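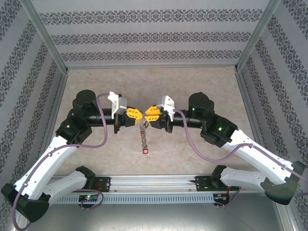 When can I put my hands inside the cell?
Once the arms are parked, the power to both of them is off and you've told your partner out loud that you're going in. Wait for your partner to say it back. A paused program doesn't count, and I'm fussy about this one.

Right, on to handovers, where one arm passes a small object to the other. I did my first ones years ago with Ulla Hedlund at Plesell and I still use her rules, more or less.

Cap the speed before anything else. In our cell it's 30 mm per second for the last 60 mm of the approach, for both arms, and please don't nudge it up when you get bored (you will get bored!). The giving gripper keeps hold until the taking gripper has closed. Then a short wait, then release.

Chains and rings are awkward because they swing and catch. Let them hang still before you start the approach, and look at what's dangling below the fingertips as well as what's between them. 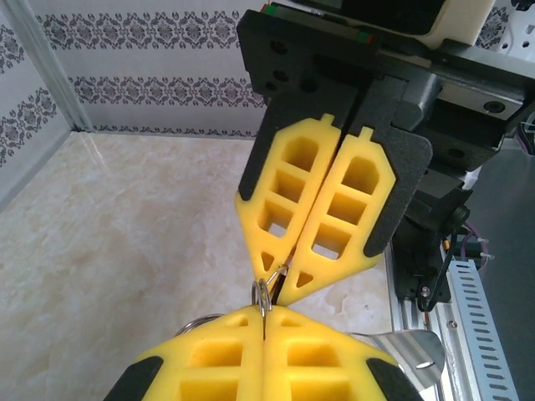 Fig. 2. Key rings between the two pairs of fingers, wrist view.

Cables next. Run each arm slowly through its full reach before the first trial and watch the cable the whole way. If it goes tight or rubs on an elbow, stop and re-route it. Vendula Polák has the spare clips, so go and ask her.

Write every stop in the log, even the silly ones. Initials, what you were doing, which arm. Hedvika Danko reads them all in May and she does ask questions.

For next week: read the handover section of the Carkska notes and bring your own draft checklist, one side of paper.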